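首页 > 本地生活 > 社区消息

闲置袜子别扔!Timusari 旧物交换角五月开张,我先去凑了个热闹

2021-05-26

上周我在楼下信箱里摸到一张小卡片,Timusari 杂货店要在店后面那间小屋里办一个旧物交换角,规矩挺简单:拿一盘自己家里用不上的小东西过去,换一盘别人家的回来。我这个人最爱凑这种热闹(家里抽屉关不上也是实情),当天晚上就开始翻柜子了。

店里的说法是,一个家庭一次只登记一盘,盘子自备,大小别超过店里那张长桌的格子。长桌一共分了25格,先到先摆。衣服鞋子不收,电器不收,拆开用过的洗护用品也不收,收的主要是袜子、毛巾、发圈、没用过的香皂、小毛绒玩意儿这一类。我看完清单就乐了,这不就是我家那个抽屉嘛!

去年跟 Kinness 家政学过一招,毛巾卷紧了拿带子在中间一扎,摆出来比叠方块好看,也不容易散。我就照着这个办法往盘子里摆,粉色毛巾扎了条深蓝色的带子,白色那卷用发圈一套,红袜子的卡通脸朝上放,换的人一眼能看见。香皂塞在毛巾后面,正好填住一块空地方。盘子是金色的浅盘,放在床上慢慢摆,蓝格子床单衬着还挺喜庆的。 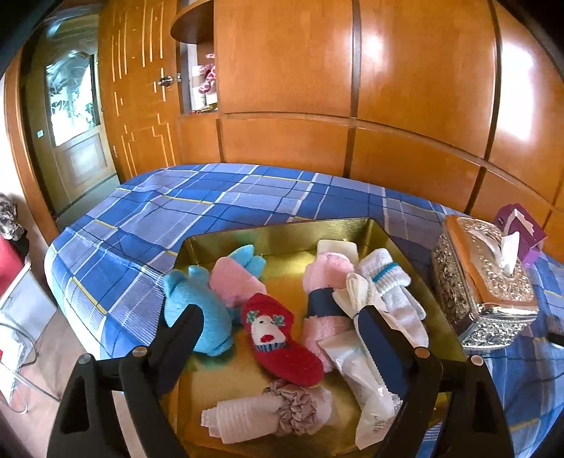

交换怎么算

我特意去店里问了一遍,怕自己理解错。东西不按价钱算,也不按件数算,一盘换一盘,看中哪盘就把自己的牌子放过去,对方点头就成交。要是两家看中同一盘,就抽签。没换出去的可以留在店里继续摆,最多摆9天,到时候自己来拿走,不拿的店里会洗干净转给 Hurasley 旧物站。那边我以前去送过旧床单,登记很快,门口停车不太方便,骑车去最省事。

对了,袜子一定要洗过、成双。单只的也有人要,说是拿去做手工,不过得单独放在门边的篮子里,别混进盘子。毛绒的东西最好提前晒一晒,我家那几样浅蓝色的毛绒小物在阳台上挂了一下午,收回来蓬蓬的,差点又舍不得送了……

时间和地点

交换角设在 Olatunji 路那家店的后屋,从侧门进,下午三点到晚上七点开。第一轮办到月底,店里说如果来的人多,八月份再办一轮,到时候可能会加上童书。登记不要钱,报个名字、留个电话就行,想提前占格子的可以直接去柜台说一声,不接受电话预约。

店里还顺便给老顾客发了个消息:会员卡积分满1,392分的,可以换一个带盖的收纳筐,数量不多,样子我看过,米色的,放袜子刚刚好。我一查自己的积分,还差一大截,只好继续买酱油攒着。

带东西过去的时候有个小提醒,浅盘边沿矮,走路一晃东西就往外滚。我打算拿一条大毛巾把整盘兜起来,四个角打个结拎着走。住得远的朋友可以先装袋子,到了店里再摆,长桌旁边有一块空台面可以用,剪刀和细绳也都备着。

我最想换的是厚一点的棉袜和擦手巾,颜色无所谓,大红大绿都行。家里有合适的街坊,后屋见呀!我的牌子是3号。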